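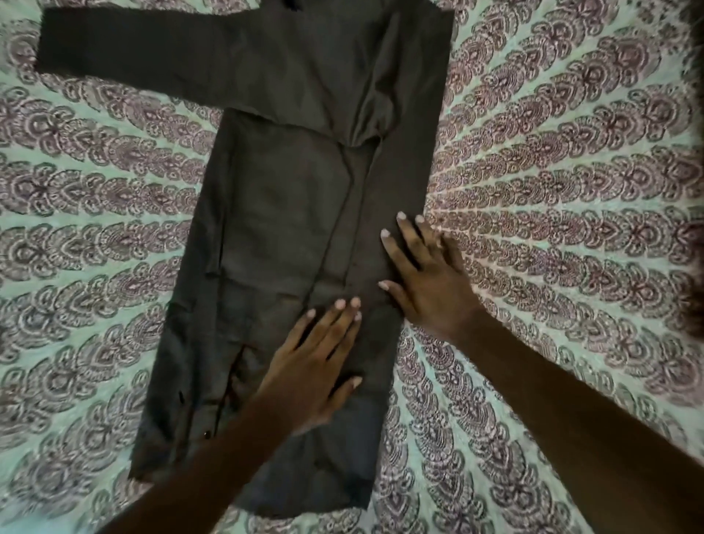 Folton Neighbors Board > Home & Household > Do you iron shirts before a trip or after?

verna_vd
Settle something for my household. We leave Saturday for my nephew's wedding in Montoya, two nights, one suitcase each. My husband irons everything before it goes in the case. I say this is a man painting a fence the day before it gets knocked down. The shirt goes in flat and comes out looking like a road map, and then he irons it again in the hotel, on one of those boards the size of a cutting board, while I stand there in my good shoes.

He says ironing it first means the second ironing is "only a touch-up." I have timed the touch-up. It is 19 minutes.

So which is it, before or after? I'm not interested in buying anything.

emmett_b
After. Always after. I traveled for work for years, selling commercial door hardware, and I never once ironed a shirt at home. Roll it up, hang it in the bathroom, run the shower hot, go find a sandwich. By the time you're back it's fine.

Katia V
The shower thing does not work. I have tried it in good hotels and bad ones. What you get is a wrinkled shirt that is also damp, and a bathroom ceiling that drips on you at night.

emmett_b
You have to leave it long enough.

Katia V
How long?

emmett_b
Long enough.

Katia V
I see.

azadeh.n
I worked at a dry cleaner's through college (Brurent, on the corner where the bank is now) and your husband is half right, Verna, sorry. A shirt that's been pressed and has cooled all the way down before it's folded will hold up better than one that came straight out of the dryer and got stuffed in. The trouble is people fold them warm. They take it off the board, fold it right there because it looks so nice, and press every one of those folds in for good.

Iron it the night before. Leave it on a hanger till morning. Then button it at the top, the middle and the bottom, lay it face down, bring one side in with the sleeve laid across the back, then the other side, and fold up from the bottom once. Once! Everyone wants to fold it in thirds. You end up with a crease right across your stomach, where people look during toasts.

verna_vd
He folds it warm. I just went and asked him. He said "what else would I do with it."

AlaricRO
Can I put in a word for rolling? Everyone at my gym rolls. I rolled a linen shirt for ten days in a backpack and it looked great.

azadeh.n
It looked like linen. Linen can't look worse.

AlaricRO
I got compliments.

Katia V
From people at the gym?

AlaricRO
From my mother, if you must know, and she is a hard grader.

Rolling is fine for T-shirts and jeans. For anything with a collar I'll concede, because the collar always gets mashed no matter which end you start from. I've seen people put a rolled belt inside the collar to hold it up. I tried that and got a collar that smelled like belt.

emmett_b
I am still right about the shower.

pinochle_dad
Nobody has asked what the shirt is made of. Ours are the no-iron kind and have been for years. My wife buys them in a color she calls "charcoal" and I call "black but it shows lint." They come out of the suitcase looking exactly as they went in, which is to say a bit tired. At a wedding you have a jacket on until the dancing, and by then everyone's shirt is a disgrace.

Katia V
This is the first sensible thing in the thread. Iron the collar, the cuffs and the strip with the buttons. The rest is under the jacket.

azadeh.n
And when he takes the jacket off?

Katia V
Then he's had two drinks and so has whoever's looking.

azadeh.n
I can't sign off on that, professionally.

emmett_b
You worked there in college.

azadeh.n
For 2 years, Emmett. How many shirts have you pressed?

emmett_b
None. That's the beauty of the shower.

AlaricRO
Verna, what about the hotel doing it? Last place I stayed charged for pressing by the piece and it wasn't terrible.

verna_vd
I called the hotel. They send it out to a place called Selurov and it's back the next day by 5, and the ceremony is at 2. So he could look wonderful at breakfast on Sunday.

Where we've landed: he will iron it the night before, hang it up, and not touch it till morning. He's agreed to this on the condition that I don't watch. I've told him about folding it up once. He says he's been folding shirts since before I knew him and I said yes, I've seen the photographs.

pinochle_dad
Tell him to put it on top of the shoes, not under them. Ask me how I know.

verna_vd
How do you know?

pinochle_dad
Size 12 heel print, middle of the back. Kept my jacket on for the whole reception. It was May and 70 degrees when we sat down and a good deal warmer by the cake.

Last updated: Saturday, 9:40 a.m.

Reader comments

marge_on_elm: Tissue paper between the folds. My mother did it and her mother did it. I don't, but I think about it.

D. Kessel: Drove 60 miles to a funeral with my shirt on a hanger in the back window. Got there with one sunburned sleeve. Fold it.

emmett_b: Forty-five minutes. With the door shut. There, I said how long.

Katia V: The ceiling will still drip.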